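13 January 2023

On the Lending of Choral Scores

Readers of this blog will be aware that I have had charge of the music library of the Irham Singers since moving to Ballarat. The position carries no stipend and a considerable quantity of cardboard. As the first rehearsal of the new season approaches, I wish to set down how the collection is at present held and lent, and to record several changes that apply with immediate effect.

The library comprises 200 titles, the greater part of them in vocal score, with a smaller holding of octavo anthems and part-songs. Most were acquired by purchase. A portion came to us on the dissolution of the Mittal Street Chorale, whose librarian, Nuno Mota, delivered them in the boot of his own car over the course of an afternoon and remained to help shelve them. His pencilled catalogue cards have been retained. They are more accurate than the typed list prepared by my predecessors, particularly in the matter of editions.

Editions are the principal source of difficulty in any lending collection of this kind. A singer who brings a family copy of a requiem to rehearsal will find that the page numbers do not agree with those of the neighbour, that the rehearsal letters have been replaced by bar numbers, and that the English underlay differs in places from that adopted by the conductor. Seven of our sets were found at the last stocktake to contain mixed editions. These have now been separated, and the minority copies placed on the lower shelf, where they may be borrowed for private study but will not be issued for performance.

Loans have until now been recorded in an exercise book kept beside the urn. This arrangement served adequately when membership was small. It has since become apparent that a book kept beside an urn will in time become difficult to read, and the pages for last autumn's programme are a case in point. Loans will henceforth be entered on a card for each member, filed alphabetically by surname. Members are asked to sign against each score on receipt and again on return. Where a score is passed from one singer to another — a common and entirely reasonable practice when someone is unwell — both cards must be amended.

Every vocal score now bears a number inside the front cover. The number is that of the individual copy and should be quoted in any correspondence. Felicidad Abella undertook the greater part of the numbering during the break, and I record my thanks to her here. The numbers are in soft pencil, and members are requested not to go over them in ink.

On the subject of markings generally, the position is unchanged. Pencil is permitted and indeed encouraged: breath marks, dynamics, and the conductor's cuts ought to be written in at rehearsal. Ink, highlighter and adhesive notes are not permitted. Adhesive notes are frequently believed to be harmless. The residue attracts dust and, in older copies, lifts the surface of the paper when the note is removed. Markings should be erased before return with a plastic eraser, working from the spine outward, and the crumbs shaken into a bin and not into the box.

There has been some discussion of hired material. For the January workshop we hired three sets from interstate, and the conditions of hire were considerably stricter than our own. Hired scores must be returned complete, erased and in the original packaging, and the society is charged for any that are missing at the replacement price. One copy remains outstanding at the time of writing. Ramesh Uniyal has kindly agreed to look again in the piano stool.

Members have also asked whether they may sing from tablets. I have no objection in principle to the practice where the society owns or has hired the corresponding printed copy, or where the work is out of copyright in Australia and the edition is likewise free of restriction. The second condition is often overlooked. A motet may be four centuries old and the editor's realisation of the keyboard part a recent one. Any member in doubt should bring the source of the file to me before rehearsal, and I will endeavour to give an answer within the fortnight.

Concerning storage, the boxes have been moved from the floor to the steel shelving along the southern wall, following the damp of last winter. Scores are to be stored upright, spine down for the stapled octavos and spine outward for the bound volumes. Overfilled boxes bow the covers, and a set that requires force to remove should be divided between two.

I intend to publish the revised catalogue on this page once the anthems have been checked against Mr Mota's cards. The part-songs are complete to the letter M.
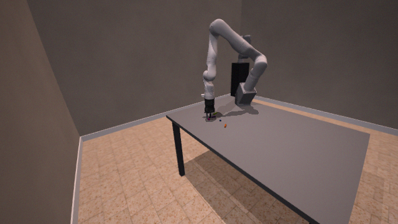
Requests for the coming term should reach me in writing before the first rehearsal, giving composer, title and voice part. Altos are reminded that the folders from the Christmas concert are still due.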